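So I'm back from Sorngate, it's past midnight, my feet hurt, and I want to get this down before I sleep and lose it all. No editing. Sorry in advance.

Four concerts in three days is too many. I say this every July and every July I buy the pass. The church is still too hot, the folding chairs are still murder, and the parking field is still a parking field only in the sense that there are cars in it.

First night: string quartet. Haydn, the "Sunrise," then Bartók's Third, then Ravel after intermission. Good program on paper. Haydn was scrappy for a movement or so, first violin a little sharp of everybody else, and then the slow movement settled and they sounded like one instrument. Bartók was the best thing they did all night. Really dug in. You could hear rosin. The cellist, Zsófia Kovács, plays those pizzicato slides like she's mad at them, and I mean that as praise. Ravel I liked less. Beautiful sound, no hurry anywhere, and I kept waiting for the second movement to snap and it sort of ambled. The man next to me loved it and told me so twice.

Attendance that night was 54, I know because the usher was reading it off to someone by the door. For Bartók in a heat wave that's fine, I guess. Still a shame.

Second night was the big one, for me anyway. Irén Virág playing the last three Schubert sonatas. All three. One evening, 2 intermissions, no encore, thank God, because what would you play.

I have to back up. I first heard her years ago in a church basement in Fanley doing the C minor by itself, on an upright with a sticky pedal, and I've been boring people about it ever since. So I went in with expectations stupidly high and I was nervous for her, which is a silly thing for an audience member to be. My stomach actualy hurt.

The C minor first. Faster than I remember it. The finale was a real gallop, almost reckless, a couple of smudges in the crossed hands part and who cares. What I loved was how little she leaned on the opening. Everybody makes it into Beethoven. She played it like somebody starting a conversation in the middle, a bit rude.

A major, the middle one, was the problem child. First movement too careful. I could feel her placing things. Then the Andantino, and ok. The storm in the middle of that movement is a thing I've heard maybe a hundred times on record, and it still got me, the scales going up and falling apart and those awful silences after. She took the silences long. Someone's program slid off their lap and hit the floor in one of them and it was the loudest sound in the state. She waited it out. Then the theme came back and she played it softer than the first time, barely any tone at all, and I noticed I had my hand over my mouth.

Rondo was lovely. Don't remember much about it. I was still back in the Andantino.

B flat. Look, what can I write. She took the first movement repeat, with those weird first-ending bars, and I'm firmly on the side of people who want the repeat. That trill down at the bottom was different every time. Once it was like a truck going by outside. (There was also at one point a truck going by outside.) Slow movement very slow. Too slow? I had a moment of thinking so and then stopped thinking it. The scherzo felt like somebody opening a window, and the finale she played completely straight, didn't try to make it deep, and I walked out to the car not wanting to talk to anybody.

Hajnalka Vörös, who I share rides with, did want to talk. She thought the B flat was mannered. We had it out all the way to the highway. She's wrong but she knows more about piano technique than me, and she had a point about the pedaling in the first movement, which got thick in that acoustic. I'll give her the pedaling.

Third day, afternoon concert, songs. I'm going to be quick as I'm fading here. Jaqueline Solís, mezzo, with Yaroslav Melnychuk at the piano. Fauré, some Falla, then a cycle by a composer called Orbán who I didn't know, written for her. Seven songs, no break between them. I liked the third and the fifth a lot. The rest went by me, and I'd want to hear it again before saying anything smart. The piano part is mostly up at the top of the keyboard and Melnychuk made it sound like it wasn't hard. Solís has one of those voices where the low notes are the news. The Falla was terrific, she did the lullaby with hardly any vibrato and you could have heard a moth.

Diction in the Fauré not so hot. I followed along in the booklet and lost my place, and my French isn't even bad.

Then the evening, same day, with a sandwich in between. The Kovinis Ensemble, wind quintet plus piano. Poulenc Sextet, which is impossible to dislike, and Nielsen. Before that a new piece, 29 minutes, felt like more. I'm trying to be fair. There were good sounds in it, a bit with the bassoon and the horn passing one note back and forth that I'd happily have heard for longer. But it kept stopping and starting over, and by the fourth or fifth restart people were looking at the ceiling. I was one of them. It's a nice ceiling.

Nielsen saved it. The English horn in the slow opening of the last movement, then the hymn tune and all the silly variations, everybody grinning. Bassoon and clarinet having their argument. The horn player cracked one note and laughed, and then played the solo variation like it was the easiest thing in the world. Poulenc went like a train. Too loud for the room, and I didn't care, I'd been sitting through polite dynamics for three days. 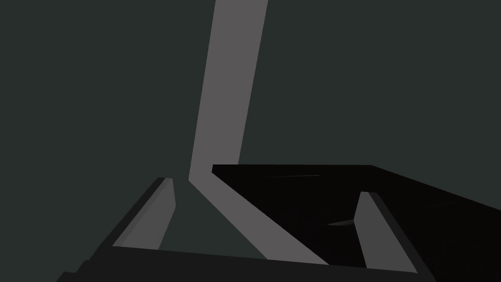 Bent gray bar, dark backdrop. Computer render.

Complaints, quickly. The program book. Eight dollars and no texts for the Orbán, just a paragraph on how it came to be written. If you're singing me new songs in a room with a two second echo I need the words. Also the coffee. Also whoever decided the doors open only fifteen minutes before, so we all stand on the gravel in the sun like cattle.

And the tickets have gone up again. I added up what I've spent there since I started going, passes and gas and the one motel year, and it comes to $3123, which I'm not going to say out loud at home.

Non complaints. They finally got the piano worked on. Last year the top octave was like hitting a fence and this year it sang, you could hear it in the Orbán especially. And they moved the players forward a few feet, off the step, so the sound doesn't all go up and die behind the arch. Small change, huge difference for the quartet. Whoever thought of that, thank you. I sat on the left for the Schubert and on the right for the songs and for once both were fine. Back rows I can't speak for. Hajnalka says mushy.

What I'm listening to now: nothing, it's the middle of the night. But on the drive home it was the A major again, an old recording with a lot of hiss, and it didn't hold up. Too grand. Ask me again in a week. I'd give a lot for a tape of Virág doing that Andantino, program drop and all. There were microphones up, two of them on a stand near the piano, so maybe there's hope. If anyone reading this knows whether it's getting broadcast, email me, the adress is in the sidebar.

Next thing on my calendar is a Brahms evening in Fanley, clarinet quintet and one of the violin sonatas, I forget which one. Will try to write that up the next morning instead of at this hour. Probably won't.

Oh, and the page turner for the Poulenc. Kid was maybe fifteen, didn't miss a turn in all that racket, and got her own bow at the end. Biggest cheer of the night. Ok. Bed.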